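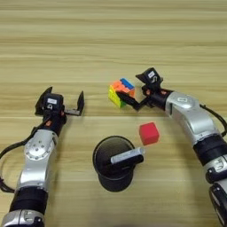 Minutes, Clalville Puzzle and Game Library, Thursday evening meeting
1/20/22, upstairs at the Wando Street hall
Taken by me, Sheila Crabtree, with a pen that quit halfway through, so forgive the gaps

We got going late. The parking lot was a skating rink and I wasn't going to start without the people still inching across it. The July minutes were finally read and approved (yes, July, I know, I found them in my glove box!). One fix: it was the Dawber branch that asked for the chess clocks, and I had written Manditz.

Money. We have $716 in checking after the insurance went out. I thought it would be worse, so I was pretty happy reading that one aloud. The goal for the spring drive is still $1000. Someone asked if that includes the bake table and I said yes, then got talked out of it, so now the bake table is separate and goes straight to shelving.

Lending. Checkouts were good over the holidays, especially the long strategy games, and a lot of those are still out. We talked for ages about late fees. I was for them last year and I've gone soft, mostly from having to call people up and sound stern. What we settled on is a reminder postcard after 3 weeks and a friendly phone call after that. No fees for now. Passed, with one person voting no and telling us we'd regret it.

Missing pieces. Oh boy. The big jigsaw of the covered bridge came back short again, and this time it's sky, so good luck to whoever has to match it. I'd like to keep a box by the door for stray bits people find in their couch cushions, and everyone liked that, so I'll bring one in. We are NOT going back to weighing the boxes on a kitchen scale. I think we all remember how that went.

Dawber swap. They've offered us a crate of their doubles in trade for some of our kids' games. I drove over to look and there's nice stuff in there, a couple of word games we've never had and a marble run I'd take home myself. Motion to swap, seconded before I finished the sentence, passed. Pickup is whenever I can borrow the van.

Manditz wants to do a joint tournament this summer. We'd have to find tables and chairs for 60 people, and our hall can't do it. Their school gym might. Lots of excitement, then a long side conversation about whether cribbage counts as a board game (I say it has a board, so there you go). Tabled until we hear from the school about the floor, which they just refinished and are touchy about.

Other business. The radiator by the back shelves is still knocking. The landlord has been called twice and I'll call again Monday. The new sign-out binder is on the front desk, and please, please print your name instead of signing it. I spent a whole morning trying to work out who has our good Scrabble set and I still couldn't tell you.

Coffee was on me, and the lemon bars were gone before we got to money. Next meeting is same place, same time, next month. We stopped when the lights downstairs went off.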